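Lab notebook, October, Sunday, started 4 pm

Back on the quarantine model for the Fisville crossing. The Botha export came to 2246 rows, one per traveller, and 400 of them have no entry date. I've left those out for now and kept a list.

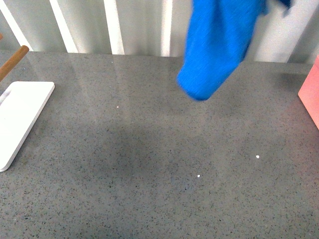
Second run

Changed the isolation period from 14 days to ten and reran everything. Cases went up less than I'd guessed, even with the bus passengers put back in.

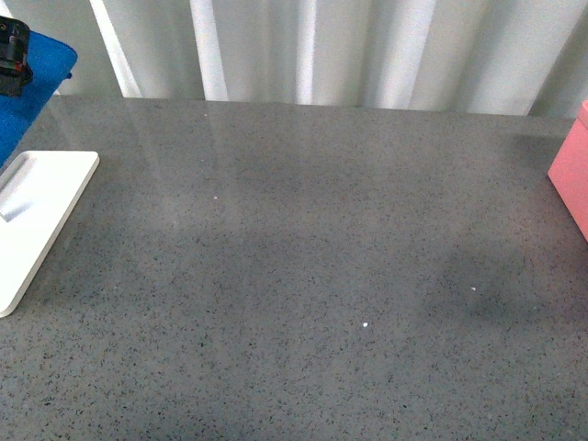 I did wonder if the commuters were hiding the effect, so I split them off (458 people, mostly the Stosov shift workers) and they really do behave like a separate group – two crossings a day and hardly any nights away.
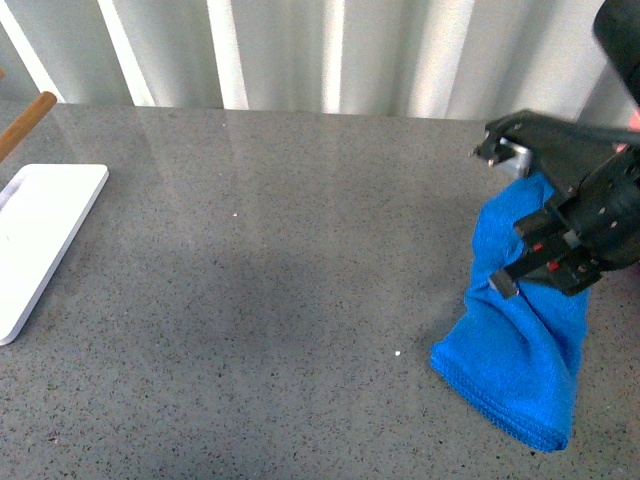
Still to do

Ask Feditz what "exempt" means in their column, as it covers drivers AND diplomats! Some 80 forms have it ticked twice. Precious, if you get in before me, please don't overwrite run two – I want to compare the curves first.

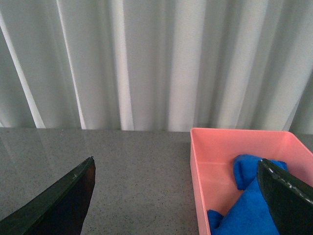 Raili Mustonen

PS: the old border codes are in the blue tab of the shared sheet, not the first one.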